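Trenolar abre sala de refeições com cozinha partilhada no antigo armazém da Bromach

A sala de refeições do edifício Trenolar começou a funcionar a 16 de fevereiro de 2019, no rés do chão do antigo armazém da Bromach. O espaço serve as empresas instaladas nos andares de cima e os participantes nos cursos de formação que ocupam a ala norte. Até agora, quem trazia comida de casa tinha de a aquecer numa copa junto às escadas, onde cabiam duas pessoas de cada vez.

A obra durou desde outubro e foi feita por fases, para não interromper o acesso às salas de formação. O chão foi nivelado, a instalação elétrica é nova e a parede que separava o armazém do corredor foi recuada. A sala tem 30 lugares sentados e uma zona de serviço encostada à parede do fundo, com lava-loiça, frigorífico e bancada. A janela alta que dava para o pátio manteve-se, com a caixilharia original pintada.

O equipamento foi escolhido por Yannick Carré, responsável pela gestão do edifício, depois de um pequeno inquérito aos utilizadores. Responderam 279 pessoas. A pergunta sobre o que fazia mais falta teve uma resposta bastante repetida: um micro-ondas simples, que se pudesse usar sem ler instruções. O frigorífico ficou em segundo lugar e a máquina de café, que muitos davam como certa, em terceiro.

"Tínhamos na copa um aparelho com um menu de programas que quase ninguém usava. As pessoas carregavam em qualquer coisa e depois abriam a porta a meio", conta Carré. "Pedi um modelo pequeno, de bancada, com teclas para os tempos mais habituais."

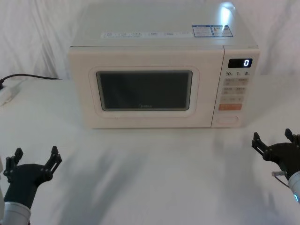 O micro-ondas sobre a mesa coberta com um pano branco, ligado por um cabo preto a uma extensão.

O painel de comandos fica à direita da porta. Tem um mostrador digital preto em cima, uma fila de tempos marcados logo abaixo e, depois, as teclas bege. Mais abaixo há uma tecla cor de laranja, mais larga, e no fundo do painel o botão que abre a porta.

As inscrições do painel levantaram uma dúvida logo nos primeiros dias. Junto aos números há pequenos caracteres chineses, que indicam as unidades de tempo, e vários utilizadores perguntaram se o dez correspondia a segundos ou a minutos. A administração vai afixar na parede uma folha em português com a correspondência de cada tecla. A tradução está a cargo da Dehghan, empresa de serviços linguísticos com escritório no segundo andar, que se ofereceu para a fazer sem custos. A mesma folha terá as indicações para o frigorífico e para o esquentador do lava-loiça. 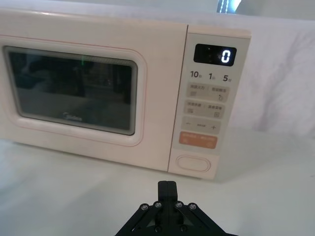 A porta e o painel de comandos, com o mostrador a zero.

O regulamento da sala foi distribuído por correio eletrónico e está também na receção. O horário é das oito às vinte, com a zona de serviço a fechar meia hora antes para limpeza. As refeições são aquecidas em recipientes próprios para micro-ondas e tapados. Cada pessoa limpa o que sujar, incluindo o prato giratório e o interior do aparelho, e não é permitido deixar loiça no lava-loiça de um dia para o outro. A comida guardada no frigorífico deve ter nome e data, e o que lá ficar no último dia útil da semana vai para o lixo.

Nas horas de maior procura, entre o meio-dia e meia e as duas, pede-se que cada utilização do micro-ondas não passe de 4 minutos. O limite saiu também do inquérito. Houve quem pedisse um sistema de marcação, com uma folha na porta, mas a ideia foi posta de lado por agora. A administração prefere ver primeiro como corre o primeiro mês.

O orçamento para pequenos equipamentos foi de 600 euros, fora o frigorífico, que veio da copa antiga e foi reparado. Além do micro-ondas, a verba pagou uma chaleira, dois escorredores, tabuleiros e uma caixa de talheres. As mesas e as cadeiras foram cedidas pela Ornen, que renovou o mobiliário do seu escritório no ano passado e tinha peças guardadas na cave. Algumas cadeiras precisam ainda de ponteiras novas nos pés, trabalho que deverá ficar pronto antes do fim do mês.

A escolha das mesas deu mais discussão do que a dos aparelhos. Os formadores queriam mesas compridas, por causa dos grupos que almoçam juntos, e os escritórios pediam mesas de quatro. Ficou uma solução mista, com duas mesas compridas ao centro e as restantes junto à janela. As compridas podem ser encostadas à parede quando a sala for precisa para outra coisa, como a reunião anual de inquilinos.

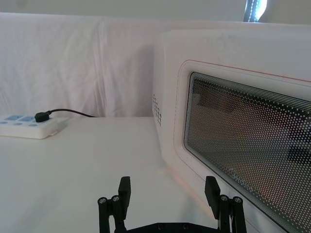
A limpeza dos aparelhos é a parte do regulamento que mais perguntas tem recebido. O pano húmido e o detergente neutro estão no armário por baixo do lava-loiça, e os produtos abrasivos não devem ser usados em nenhuma superfície. No micro-ondas, um Midea, convém ter cuidado com os pequenos orifícios de ventilação na lateral esquerda, perto do canto da frente: não devem levar água nem ficar tapados com caixas ou sacos. O vidro da porta, com a rede metálica perfurada, limpa-se com o pano bem torcido. Quem der por um cheiro estranho ou por um ruído fora do normal deve desligar o aparelho da tomada e avisar a receção, sem tentar abri-lo.

A copa junto às escadas mantém-se aberta até ao fim do mês. Depois será esvaziada e passará a arrumo do material de limpeza, que hoje ocupa parte do corredor do primeiro andar. O aparelho antigo, o dos programas, ainda funciona e será entregue a quem o quiser entre os inquilinos. Os interessados podem deixar o nome na receção.

Está prevista uma segunda fase, mais pequena, com um balcão fixo na zona de serviço e mais tomadas na parede do fundo. Carré diz que os pedidos de orçamento já seguiram, mas que ainda não há data para a obra. "Primeiro quero saber onde é que as pessoas põem as coisas. Se fizermos o balcão agora, o mais certo é ficar no sítio errado", explica. Fica igualmente para essa altura a decisão sobre um segundo micro-ondas, pedido por várias empresas dos andares de cima – a instalação elétrica nova foi dimensionada a contar com ele.

A máquina de café não entrou nesta fase. A administração recebeu duas propostas de aluguer e está a compará-las, mas há inquilinos que preferem manter as máquinas que já têm nos escritórios e não querem dividir a despesa. O assunto volta a ser tratado na reunião anual.

Os participantes nos cursos têm acesso à sala com o cartão de formando e os visitantes devem ir acompanhados. As sugestões e reclamações sobre o espaço podem ser entregues por escrito na receção do Trenolar, durante o horário de expediente.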